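Version three of the dog feeder is on the bench, and it's the first one I expect to keep. The first two are in a box under the stairs.

The dog is called Orer. He gets 142 grams of dry food in the morning and the same again at night, with a bowl of water next to it. I work late shifts on Thursday, and in June I'm away a few evenings too, so I'd like the evening meal to come out by itself at the right time and in the right amount. I looked at store-bought feeders and didn't like any of them. Most go by volume, and I want weight.

## What went wrong before

Version one was a screw auger in a length of drain pipe. It worked with rice, which I had used for testing, and jammed on the second meal with real kibble. The pieces wedge between the screw and the wall, the motor stalls, and the driver board gets hot. I tried a slower speed, a bigger pipe and a rubber flap. The bigger pipe helped some, but then it dumped too much at a time.

Version two used a rotating drum with pockets. That one didn't jam but it crushed some of the food, and the dust got into the load cell mount. After two weeks the scale read 16 grams high with nothing on it.

## Version three

Version three is a vibrating tray. The hopper sits above a shallow aluminum channel on four rubber mounts, and a small motor with an off-center weight shakes the channel. Food walks forward and drops into a cup on the load cell. When the cup hits its target weight, a servo tips it down a chute into the bowl. Michalis Drakos, who has the bench next to mine at the Tzavaras workshop, lent me the motor out of a dead sander and I liked it enough to buy the same kind new.

The controller is a Viltau board I had left over from a greenhouse project. It runs the clock, reads the load cell and drives both motors. There is no phone app. It has a button for "feed now", a button for "skip the next one" and a buzzer if the cup isn't full after a minute.

Most of my time went into the shape of the chute. I had drawn it for the bowl sitting square against the wall, and in daily use it never does. I feed him by hand until the machine is finished, so I started paying attention to the way I do it: fill the bowl up on the counter with the bag tipped over it, carry food and water down together, set them side by side with the rims almost touching.
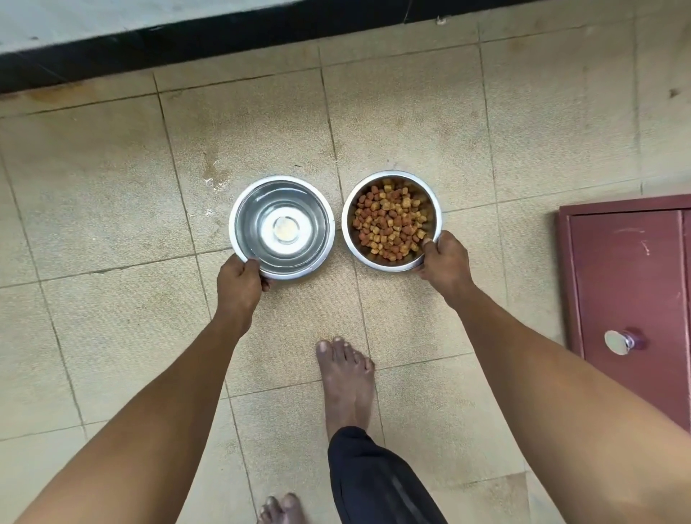

Food on the right, and the adult chicken and vegetables kind in the 1.2 kg bag. 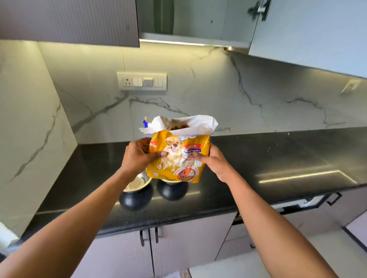 So the chute has to land food in one bowl with another one right beside it, and any piece that bounces goes in the water. Wet kibble swells up and he won't drink around it. I made the mouth of the chute narrower and curved the last part down, so that food leaves it going nearly straight down. I also added a low fence to the base plate, 5 mm plywood with two coats of varnish, to hold the food bowl where the chute expects it. He can still get his nose in from the front.

The other change was the hopper. I had planned it to hold a month of food, and Aliki Panagiotou pointed out that it would go stale in there. She's right. Now it holds one small bag with some room left over, and the lid has a gasket from a lunch box. A clear strip down the side shows the level. It's less work than a sensor.

## Calibration

To tune the tray I ran the motor in short bursts and logged the weight after each one. The log has 3853 readings in it so far. At full power the tray drops too much per burst to stop cleanly, so the code now runs fast until the cup is nearly full and then goes down to the lowest setting that still moves anything. It has been stopping within a piece or two of the target. The low setting depends on how full the hopper is, and I haven't dealt with that yet. I may just put a table of values in the code.

Noise is the other open problem. On the bench it's fine. On tile the whole thing hums, and the chute rattles against its bracket. I have a sheet of felt to try, and if that doesn't do it I'll hang the tray from springs and leave out the rubber mounts.

Still to do:

- felt under the base plate
- cover for the load cell wires, before he finds them
- battery backup for the clock
- move the "skip" button, it's too close to "feed now"

I'll post the drawings when the bracket is settled. Elvia Esquivel asked for the code for her cats, and she can have it as it is, but the weights are set for a dog and will need changing.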